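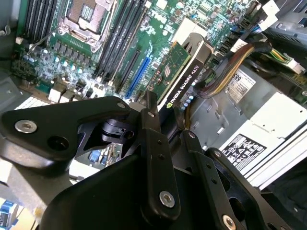
*Fig. 4 – Wrist view over the Dell board, with the Quadro K620 in its slot and the CPU socket empty.*

## 4. Running the wrist-view alignment test

By now you've got Gestura talking to the arm and you've done the hand calibration in section 3. If you skipped section 3, go back, please. I skipped it once and lost an afternoon.

The test is the one from our Villine paper, and it asks a simple question: can the arm line itself up over a part inside a crowded computer case using only the camera at its wrist? We ran it with and without the correction step (we call that step Emel, and so does the menu). Over 152 starts, the arm lined up within tolerance on 94 without Emel. I'd like you to be able to repeat that before you change anything.

### Before you start

- Unplug the workstation from the mains and leave it unplugged. The arm doesn't need the computer running, and neither do you.
- Take the side cover off and lay the chassis flat on the bench.
- Check that the wrist view shows the part you want *and* some of the fingers. Emel uses both.

**Caution:** an open CPU socket has very fine contacts. Keep the fingers well above it, and don't pick it as a target for your first go. Bent contacts are miserable to fix and I'm no good at it.

### Steps

1. Open Gestura and load the Hviid profile. It sets the slow speeds, and I'd stay on those until you trust your set-up.
2. Move the arm by hand until the graphics card sits near the middle of the wrist view. It needn't be neat – a sloppy start is part of the test.
3. Click **Mark target** and draw a box round the card. Include the printed lettering along its edge if you can see it. I've had steadier tracking with a bit of text inside the box.
4. Click **Mark keep-out** and draw round anything the fingers mustn't touch. I always do the socket, the memory slots and any cables that curve over towards the card.
5. Set **Emel** to *Off* and press **Run**. The arm will creep into place, stop above the card and write a line to the log. It doesn't close the fingers in this test.
6. Press **Scatter** to send the arm to a fresh start position, then run again. Keep going until the log says the set is full.
7. Switch **Emel** to *On*, choose **Replay starts** and run the same set once more.

Keep a hand near the stop button throughout, even on the slow profile. If you see a finger heading for a cable, stop first and think about it afterwards.

### Reading the log

Each line gives you the start position, the final offset and the number of corrections. A good run takes up to 57 corrections; if you're seeing a lot more than that, the target box is probably too big and has picked up bits of the board behind the card. Draw it tighter and start the set again.

**Note:** shiny parts can fool the tracker. Silver capacitor tops and bare metal plates are the ones I've had trouble with. Turning the bench lamp away helps more than any setting I've tried, and I've tried most of them!

**Note:** don't mix logs from different chassis in one results file. The layouts vary too much, and the comparison script will happily average the lot without a word of warning.

### If the arm stops early

Code 352 means the target left the view. Nine times out of ten you've started too low, so raise the wrist a little and press **Resume**. If it comes back on the very next run, redo the hand calibration – the camera mount may have shifted, and a small shift is enough to spoil the whole set.

Once both logs are full, save them in the same folder and carry on to section 5, where the comparison script picks them up.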